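FOR IMMEDIATE RELEASE
2019-11-26

Plodby opens its hearing and whisker clinic for older cats, and I can finally talk about it

Hi everyone, Neelam Jaiswal here. I run Plodby, the small cat practice on the corner that used to be a shoe repair shop, and my colleagues have let me write this one myself (they may regret it). We're opening a monthly clinic for cats aged ten and up, built around the two things owners ask me about most: hearing that's fading, and a cat who has started bumping into the furniture or missing the jump to the windowsill.

The clinic is called Minhas. It starts in April, and you can put your cat's name down now.

I should tell you where it came from. My own cat, Nana, is a gray shorthair with a torn left ear and strong views on tuna, and when she was fourteen she stopped coming when I rattled the treat tin. I thought she was sulking. I'm a vet and I thought she was sulking! It took me most of a month to try clapping behind her back, and she didn't so much as twitch. After that I started asking every owner of an older cat the same few questions, and so many of them had a story like mine that I began writing the answers down in a green notebook.

The notebook got full. Wendy Naylor, our head nurse, took it away from me and turned it into a proper survey, and over the next two years 443 owners filled it in. Between them they sent us 1,296 comments, and Wendy read every one of them with a highlighter in her hand. The thing that came up again and again was that people had noticed a change at home and didn't know if it was worth a visit. They figured it was just old age. Well, old age is a perfectly good reason to come and see us.

So what happens at a Minhas visit? You'll get a long appointment, much longer than our usual slot, and it begins with the cat doing nothing at all. We open the carrier, we sit on the floor and we chat. A lot of what I need to know I can pick up by watching how a cat walks out of a box, which way the ears turn and whether the whiskers come forward when something new is close by. Then we do a quiet hearing check, look inside the ears, look at the backs of the eyes, take blood pressure (high pressure can take a cat's sight very quickly, so please don't skip this one) and have a gentle feel along the spine and hips.
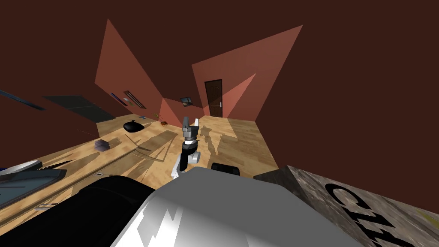 Neelam Jaiswal

I get asked about whiskers more than anything else, so let me say a bit about them. Whiskers are hairs, but they're thicker than the rest of the coat and rooted deeper, and the base of each one is packed with nerves. A cat uses them to judge gaps and to feel what's right in front of the nose, where cats don't see very well. There are whiskers above the eyes and on the backs of the front legs too, which surprises people. They do shed now and then, and a new one grows in. Please never trim them! I had a lovely man in last winter who had tidied his cat's face with nail scissors before a family party, and the poor thing was cross and clumsy for weeks.

An older cat whose eyes are getting weaker leans on those whiskers even more. You can help a lot at home without spending anything. Leave the food, water and litter where they've always been. Put a night light near the litter box. If your cat is deaf, let her see you before you touch her, or step heavily so she feels it through the floor. And keep a deaf cat indoors, because she can't hear a car.

Tariq Sethi, my partner in the practice, will be doing the hearing checks with me. He came to us after years of working with dogs and he says cats are the better patients, although he only says it when there are no dogs in the building. Lærke Ketilsson will look after anything to do with eyes, and she's happy to see cats who are already being treated somewhere else, as long as your own vet sends us the notes first.

The booking side is being handled by Tunent, who built our reminder service. Talha Usmani there has made us a simple form that works on a phone, and if you hate forms you can call the front desk and Wendy will fill it in while you talk.

We have room for up to 100 cats in the first year. Each visit includes a follow-up call from one of us 6 weeks later, which I pushed hard for. Owners think of their best questions when they're back home on the couch with the cat on their knees, and I'd like to hear them.

A few practical things. Bring a blanket that smells of home. Bring a list of anything your cat takes, including the stuff from the pet store. If you can, film your cat on your phone, jumping up somewhere or using the stairs, because hardly any cat will jump for me on request. And don't worry if yours growls, hides or refuses to leave the carrier. We'll take the lid off and work around her.

Nana is seventeen now, still deaf, and sleeping on the printer as I type this.

To put your cat on the list, or to set up an interview with me, Tariq or Lærke, please ask for Wendy Naylor at the Plodby front desk. Reporters are welcome to come by and meet us, and we'll make the coffee.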